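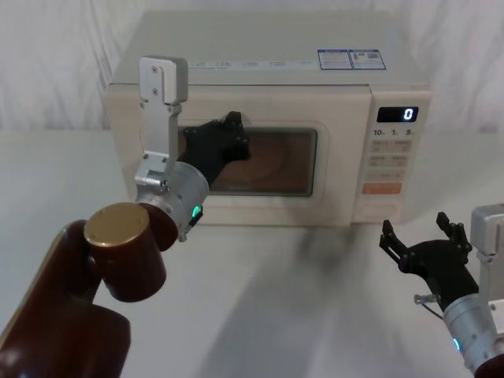 Nurmi's question, put before we had signed in, was whether a two-arm cell should be budgeted as one machine or two. Jorden's answer was one machine with two maintenance lines, and most of the morning at the Baldale site followed from that.

The appliance bench is the part relevant to our plan. The task is a countertop microwave on a plain white table, one gripper at the door and the other open and held low to the right. Both arms carry a metal bracket at the wrist. We should ask for brackets as a separate item on any quote, as Baldale buys them separately from the arms.

Figures noted on site:

Floor area per cell, including walkway: 800 square feet for the full row, not divisible at the current spacing.
Hours logged on the older pair: 793.
Lead time for replacement grippers: up to 10 weeks.
Cells planned by next September: 8.

The lead time is the problem. Baldale keeps a spare gripper for each arm on the shelf and charges it to the startup budget. Our draft for Nutwood has spares under year two, which leaves the first year uncovered.

Power was not an issue. Bench furniture was: their first tables flexed under load and were replaced at cost. Appliances are treated as consumables and reordered quarterly.

Still open for Nutwood: service contract terms, freight on the second pair, and who pays for operator training. Revised sheet to follow in September.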